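Usman Dhanial
January 2024

Right, I've now read the Lerkeris leaflet on "whole home decluttering" twice and I have questions. Mostly about the 200 quid.

The pitch is that you pay them, someone comes round for 90 minutes, and you end up with fewer things. I can already end up with fewer things. There's a charity shop on my road.

They say you'll "reclaim your evenings". From what? My evenings are soup and the snooker. The cupboard under the stairs isn't eating into either of them.

My sister swears by it. She did the Netoneck course before this one and swore by that too, and she still can't find her passport.

The bit that gets me is the drawer rule. If you haven't used it in a year, bin it. I hadn't used my fuse wire in a year. Guess what went in the kitchen a fortnight after I chucked it.

Same with spare cables. Everyone laughs at the cable box until the printer lead goes missing and then they're all round at mine.

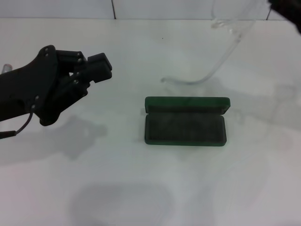 Cables are where I part company with the whole lot of them. The leaflet wants every lead in the house coiled, labelled and put in a matching pouch (sold separately, naturally). I don't believe anyone lives like that. A thin black one looping down under a wrist and off to the left is just what a cable looks like when it's doing its job. Put it in a pouch and it's a cable you'll have to get out again.

Someone's going to tell me to read the Þórarinsdóttir book. I got 2 chapters in. It was mostly about her hallway.

Lerkeris are doing a free talk at the Prornorham library in February. I'll go, I suppose. If they try to sell me a pouch I'm leaving.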